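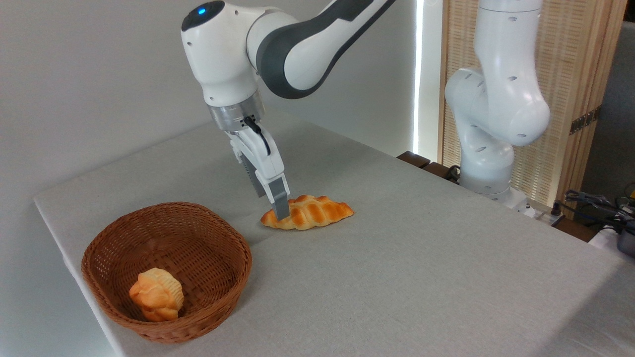
We've had the Drinumer kit on loan for 7 weeks now and I promised a proper write-up, so get the kettle on, this is going to run to a few posts.

For anyone new: we're a small training workshop in Vilthorpe, and we wanted something our evening learners could use for handling practice. Bakery packing is what most of them ask about (there's a lot of it round our way), so that's what I tested it on. Pastries into baskets, over and over.

Setting up first. Mahfuz Munshi and I did it between us in one long afternoon, including a break to hunt for an extension lead. The printed guide is good up to page 13 and then gets very vague about the gripper settings. Keep the support number handy!

I should say the support is lovely. I rang at ten to five expecting a recorded message and got a very patient woman who stayed on the line while I went through the menus, read me the right values twice and then emailed them over as well.

Now the gripping. You set how wide the fingers open and how hard they close, and you really do want to save a separate setting for each shape. Long plaited loaves and little muffins are different animals altogether. I tried to be clever with one setting for both and spent a whole morning regretting it.

What worked best for the long shapes was coming in slowly and closing near the middle. Go too far towards one end and the other end dips as you lift, and then you're chasing it across the cloth. Learners pick this up faster than I did, I'm sorry to say.

A tip from Mahfuz, who is much tidier than me: put a cloth down with a bit of texture to it. On our bare worktop things skidded about at the slightest nudge. We've used one ever since and I wouldn't go back.

Grumbles, then. The software asks you to log in again after every update, and there were 2 updates in March alone. Error 2111 came up several times and the guide doesn't list it. Support say it means the arm has been asked to reach further than it can, so why not put that on the screen?

Somebody asked how it compares with the Starkport one. I've only had a short go on that, at an open day, so take this with a pinch of salt, but I found the Starkport menus easier to read and the Drinumer nicer to guide by hand. I haven't tried the Šimkus at all. If you have one, please do tell me how you get on with it!

Would I pay for it? For teaching, yes, I think so, and I've asked for a price on a year's hire with the support included. I'll add it to this thread when it comes through. Tania Thambiah, if you're reading, you're still welcome to bring your group over for a go, just give me a few days' warning so I can clear the big table.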